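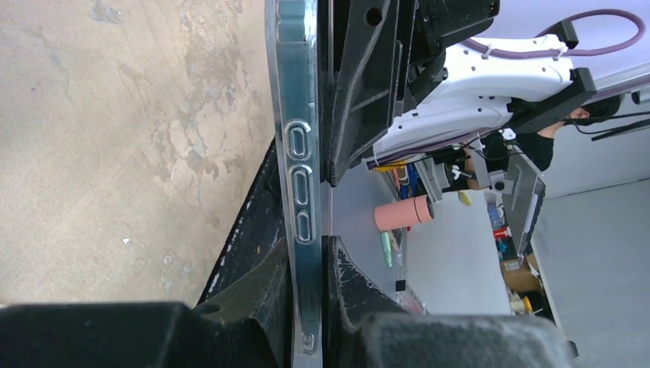

Unplugged ceremony, guests are split. How did you handle phones?

Forum: Wedding Planning > Ceremony

tillman_p
We're getting married in March at a small farm venue outside Tralport. 114 guests if everybody comes. I would like an unplugged ceremony, meaning phones away from the time the music starts until we walk back up the aisle. My fiancé is fine with it. His mother is not. She says people have a right to take a picture of a wedding they traveled to, and that half her side will do it anyway.

Our photographer is booked for the whole day, so we'll have pictures. I mostly don't want to look down the aisle and see arms in the air. Did you do a sign, an announcement, something on the invitation? Did people listen?

Priya

quintanilla82
We did a sign at the entrance and a line in the program. About a third of the guests ignored both. I think the sign got lost next to the seating sign and the guest book table. If I did it again I would have the officiant say it out loud and skip the rest.

graveldrive
Officiant announcement, yes. Ours said "the couple asks that you turn off your phones and put them away until the ceremony is over" and then waited. The waiting is what did it. He stood there until people had put them down. Took maybe twenty seconds. I saw one phone the whole time and it was my uncle's, and he was checking a score.

Nutsugah
I'm going to be the other side of this. I think these rules are rude. You invite adults, they dress up, they buy a gift, and then you tell them what to do with their hands. My sister's official ceremony pictures took eleven weeks to come back. The ones we all had that same night were from cousins. Two of those are framed in her house now and none of the pro ones are.

tillman_p
Did the cousins get in the way of the photographer at all?

Nutsugah
Not that I noticed. It was a wide aisle. People stayed in their seats.

mavis_q_photo
I shoot weddings, mostly outdoors, so I'll give the working view. Seated guests holding a phone at chest height are not a problem for me. What is a problem is the person on the aisle who leans out right when the bride comes level with them. I can't move that person and I can't redo the moment. I've had it happen on the walk in, at the first kiss, and once during a ring exchange when an aunt came up and stood next to the officiant.

The other thing is faces. When I turn around to shoot the parents and grandparents reacting, half of them are behind a phone. People don't think about that one until they get the gallery back and their dad has no face in the processional.

If you only want to ask for one thing, ask people to stay in their seats and out of the aisle. You'll get more cooperation on that than on phones.

Mavis Quintanilla
(no relation to quintanilla82 above as far as I know)

quintanilla82
None that I know of either.

Humis
We went halfway. Officiant told everyone they could take pictures for the first minute, while the wedding party came in, and then phones away before I walked. People liked it because they got something for themselves. It did take a bit of planning with the music. Our DJ put a short gap between the two songs and that was the signal.

The one complaint was from my husband's grandmother, who had it on her lap the whole time and couldn't work out how to turn the ringer off. It rang during the reading.

graveldrive
The halfway version seems like it would be messy. People are going to say they missed the cutoff. You either want it or you don't.

Humis
It wasn't messy. I was there.

graveldrive
Fair enough. I just think one rule is easier for people to follow than two.

ana.lowther
Something to check before you decide: do you have anyone who can't travel? We had sixteen people watching from overseas, including my grandfather. We had a no phones ceremony and one phone on a tripod at the back for the video call, and my cousin was in charge of it. We told the guests about it beforehand so they wouldn't think the rule was only for some of them. One person still came up at the reception to ask why my cousin was allowed.

Test the signal where the chairs will be, at the same time of day, and not inside the house. Ours was fine by the kitchen and useless in the field. We ended up using the venue's wifi with an extender, and the owner ran an extension cord out through a window for it.

Anahera

tillman_p
Thank you, this is useful. We do have family who can't come, on my side mainly. I hadn't thought about the signal at all. The ceremony spot is down a slope from the barn, so I will ask.

To Nutsugah, I do hear you about the wait for the pro pictures. Ours said eight weeks for the full gallery and a small preview within a few days. I asked if the preview could include a couple from the ceremony and she said yes.

Nutsugah
That helps. I'd put that in whatever you tell people. If I knew I'd see something in a few days I would mind a lot less. I still wouldn't love it.

estell
Officiant here, part time. I do the announcement at nearly every wedding now and I'd say the wording matters. "No phones" gets people's backs up. What I usually say is: "Priya and her partner would love to see your faces today. Please turn your phones off and put them away. Their photographer will share pictures with all of you." Then I do the same as the officiant graveldrive mentioned and wait.

Please don't ask me to police it after that. I had one couple who wanted me to stop the ceremony if I saw a phone. I said no. It would have embarrassed a guest and the couple would have remembered that part.

Estíbaliz Nieto

mavis_q_photo
Agree completely on not stopping. I have seen it done and the whole front row went stiff for the rest of it. It shows in the pictures.

m.mbeki
We were on the fence and did nothing. No sign, no announcement. Small wedding, mostly older family. I counted four or five phones in the pictures and it doesn't bother me. My mom's video of the vows is shaky and you can hear her crying and I've watched it more than the professional one. So that is a vote for leaving it alone if your crowd is calm about it.

We did ask people to wait until we'd posted something before they put anything online. That mattered more to me. My brother was working that day and I didn't want him to see it on his feed before I'd called him.

Mei

quintanilla82
The posting thing is a good point. A friend of mine had her dress all over social media before she'd reached the end of the aisle. Her aunt was live streaming. No one had told the aunt not to.

slowcooker_sam
Has anyone used the baskets where guests drop their phones off on the way in? Our venue offers it.

graveldrive
I would not hand my phone over. I have kids with a sitter.

estell
I've seen it once. It took a long time to get everybody seated and much longer to give them all back. Two people picked up the wrong one because they had the same model with the same clear case. It got sorted out before dinner but I would not recommend it for a group of any size.

slowcooker_sam
OK, that settles that. Thanks.

Humis
Priya, what about the future mother in law? If she's against it you might give her a job. Mine was in charge of the family group pictures list and after that she was too busy to argue about anything.

tillman_p
That could work with her. She likes a list.

Where I am right now: no sign. Officiant says it once, close to what estell wrote. I'll put a line on our wedding website about the preview pictures and ask people not to post until we do. One phone on a tripod for the relatives, if the signal allows it. And I'm going to ask the officiant to mention staying out of the aisle, because I had not thought of that and now I can't stop picturing it.

His mother has been told. She said "we'll see."

ana.lowther
Charge the tripod phone to full and turn off incoming calls on it. A call will cut in on the video. Ask me how I know.

mavis_q_photo
Tell your photographer where the tripod is going, too. Back and off to one side, please. She will want the center of the aisle for the walk out.

tillman_p
Will do both. I'm emailing the venue tonight about the wifi and will post what they say.

tillman_p
Update: the venue says the wifi reaches the top of the slope but not the bottom. They have an extender we can borrow and there's an outlet on the outside of the barn. We're going out there at 4:00, same time as the ceremony, to try a call with my aunt.

ana.lowther
Good. Bring your own extension cord, a long one.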